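Self storage at Bergeron - FAQ

How big are the units?
Smallest is 26 sq ft, biggest 300. Most people in a one bed flat take something in the middle. Ring if not sure.

Do I need to sign up for a year?
No. Month by month. Two weeks notice to leave, by email please.

When can I get in?
6am to 10pm, every day. Gate code comes by text - dont share it.

Is insurance included?
Cover up to 2,000 pounds is in the price. You can go up to 3,000 for a bit extra, ask Maarten Groen at the desk.

What can't I store?
Food, plants, paint, gas bottles, anything alive. Tyres are fine.

How should I pack clothes and bedding?
Wash and dry it all first. Properly dry, damp is what ruins things. Fold flat, heavy stuff at the bottom, lid on.
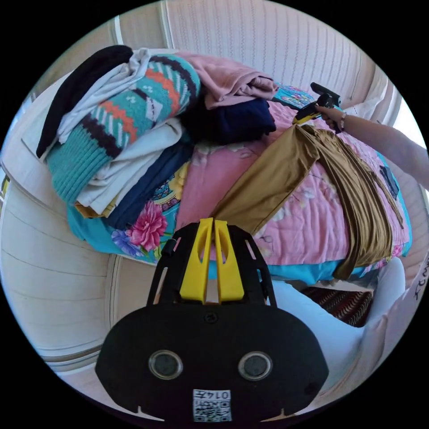
Vacuum bags OK for a few months but not for feather duvets or wool coats. Moth sachets sold at the desk.

Do you sell boxes?
Yes, three sizes, plus tape and bubble wrap. Unused boxes can come back for a refund if still flat.

Can I swap to a smaller unit later?
Yes, if theres one free. No fee. You do the moving, we lend the trolley.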